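Vistberg Room Acoustics Notes

Version 3 of the data card

What is in this folder

This folder keeps the reverberation measurements we made in small and middle size rooms in Senalley, together with the notes that were written on the spot. The rooms are normal places where people talk: classrooms, a music practice room, a reading room, a hall for rent. No studio and no concert hall is included. We wanted data for people who must decide where to put absorbing panels and who have little money for it.

The collection was started by Deepika Sastry and Kyung-tae Woo. Sudheer Poduval joined later and cleaned the room sheets. The text of this card is mine (Revathi Kamath), so please send complaints about the wording to me and not to them.

Contents

rooms.csv has one row for each room. There are 55 rows.
positions.csv has one row for each pair of source and microphone positions.
decay.csv has the decay times per octave band.
impulse/ has the impulse responses as WAV files, mono, 48 kHz, 24 bit.
sheets/ has the scanned room sheets, with handwriting.

The key between all tables is room_id. In the first version the key was the room name, and this was a bad choice, because two schools both had a "Room B". If you have old scripts, please change them.

Columns in rooms.csv

room_id: short text, never reused
volume_m3: measured with a laser meter, furniture not subtracted
floor: carpet, wood, tile, concrete or mixed
ceiling: hard, tile, slatted or mixed
occupied: number of persons inside during the sweep, the operator included
note: free text, may be empty

The column "ceiling" makes the most questions. We write "hard" for plaster and for painted concrete. We write "tile" only when the ceiling is of mineral or fiber tiles. If half of the room is one kind and half is another, we write "mixed" and explain in the note.

How the measuring was done

We used a sine sweep from a small loudspeaker on a stand. Each room has two source positions and 3 microphone positions for each source, so six impulse responses, with the exception of the very small rooms, where only 4 responses were possible. Windows and doors were closed. Ventilation was turned off when we were allowed to do it. When it stayed on, the note says "vent on", and you should not trust the 125 Hz band for that room.

Decay times are T20, fitted from -5 to -25 dB and multiplied to 60 dB. We tried T30 also, but in too many rooms the noise floor was too high.

Things above head height

Pipes, beams, lamps and rails under the ceiling are not modeled. They scatter the sound at high frequencies, but a thin object does very little at 250 Hz and lower. If you simulate a room from rooms.csv, choose a scattering value for the ceiling yourself and tell your readers which one you chose.

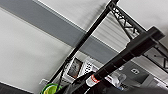
For the flat and hard ceilings, please be careful with flutter echo. The decay time can look fine when a clap in the middle of the room still gives a ringing sound. Parvathi Joseph made a list of the rooms where she heard it, and it is in the note column with the word "flutter". It was done by ear, by one person, and it should be used like this.

Known problems

The Erine hall was measured before the curtains were installed. The values are too long for the hall of today.
Some sheets have the volume in cubic feet. The CSV is already converted, the scans are not.
The Minhas reading room has no 4 kHz value for the second source.

Changes in this version

New room_id key. Corrected floor type for the music practice room. The July measurements are added.

Use

You may use and share the data for any purpose if you name the Vistberg notes as source. The scanned sheets may be shared only without the contact names on the back page.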